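Suction, fingers, or both: notes from the bin bench

The grasp planner has been stable since May, so the end effector is now the weakest part of the cell. This post covers three options I have run on the same arm with the same clutter. It is mostly for my own reference, but a couple of people asked for the numbers after the last one.

The candidates:

Zultumstead parallel jaw, electric, short stroke, rubber-faced fingertips.
Punum single-cup vacuum, bellows cup, venturi supply.
Landry combined unit, cup and fingers on one body, switched by the controller.

All three mount to the same adapter plate. Tool changes take longer than they should, because the Landry needs its own air line and its own signal cable and both have to be routed back up the arm with enough slack for a full wrist rotation. I got the slack wrong the first time and the controller stopped on a torque fault halfway through a run. The fix was a larger service loop at the wrist and one more tie farther up.

Procedure

A run is 10 objects dropped into the source bin, and the arm picks until the bin is clear or it fails three times in a row on the same target. Anything that leaves the source bin and lands in the other one counts as a success. A drop in transit counts as a failure, even if the object happens to land in the right place. Each gripper has had at least 30 runs. Across everything, including the shakedown runs with the old planner, the log stands at 3,615 attempts.

The object set is deliberately awkward: molded plastic parts, thin items that lie flat, clear items, a few glossy ones. Clear plastic is the main problem for the depth camera. I get holes in the point cloud where the surface should be, and the planner either ignores the object or aims at the floor behind it.
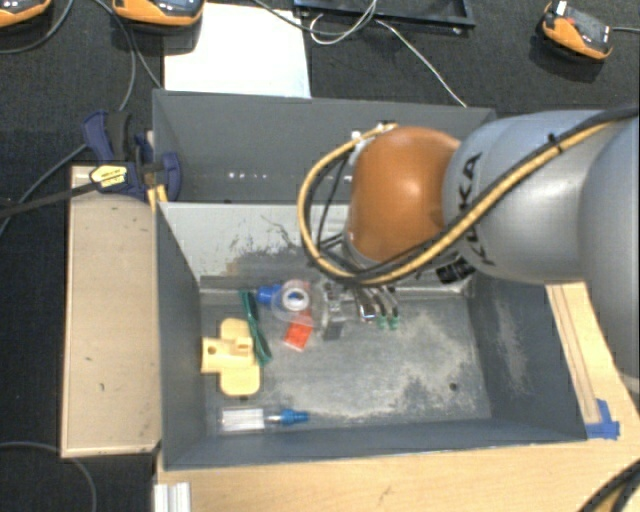

Photo: by the author. KUKA arm over the front bin.

Thin parts against the wall are the worst case for any finger gripper. With the Zultumstead, both fingers have to fit down beside the part, and within a finger's thickness of the wall one of them can't. The planner then proposes a tilted approach, the wrist comes close to the bin edge, and the collision checker rejects it. Most of the parallel jaw failures in the log are rejected plans and never became failed grasps at all. I had been lumping the two together, which made the gripper look worse than it is. They are now separate columns.

The Punum does not care about walls nearly as much. It needs one patch of surface, reasonably flat, a bit wider than the cup. It does very well on blocky parts and on anything with a large smooth face. It does badly on narrow cylinders and on parts with ribs or holes, where the cup leaks and the vacuum sensor never crosses the threshold. I lowered the threshold for a day to see what would happen. What happened was more drops in transit, so I put it back.

The Landry should in theory get the best of both. In practice it is bulky. The cup and fingers share the space below the wrist, and whichever one is idle tends to touch something. In a cluttered bin, an idle finger brushing a neighbor is enough to shift the target by a few millimeters between the camera capture and the grasp. Re-imaging after every contact would help but adds time to every pick.

Controller notes

Switching modes on the Landry originally took two separate I/O calls with a fixed wait between them. I replaced the wait with a check on the pressure signal. This cut 37 seconds from a typical run and removed one class of fault where the fingers closed before the cup had vented.

I also moved the pick sequence over to the Rilten motion library, which handles blending between waypoints better than my own code did. One caution: its default payload value is zero. If you forget to set the tool mass after a change, the arm will still move, but force readings at the wrist are useless and contact detection triggers on nothing – or on everything.

Calibration drift is still open. The camera-to-base transform is good on Monday and measurably off by the end of the week. I suspect the bench. The bins are clamped to each other, so they move as a pair if they move at all, and that is easy to miss when you are only checking one against the other. For now I touch off on a fixed point before each session and log the offset.

Where this leaves things

For this object set the Landry stays on the arm. If the parts were all blocky I would use the Punum and skip the extra cabling. The Zultumstead is the easiest of the three to reason about and I would still pick it for anything that needs a known orientation after the grasp, such as insertion or kitting.

Next up is a narrower fingertip for the Landry. The first print was too flexible and the second one fouled the cup bracket when fully open. A third is on the printer.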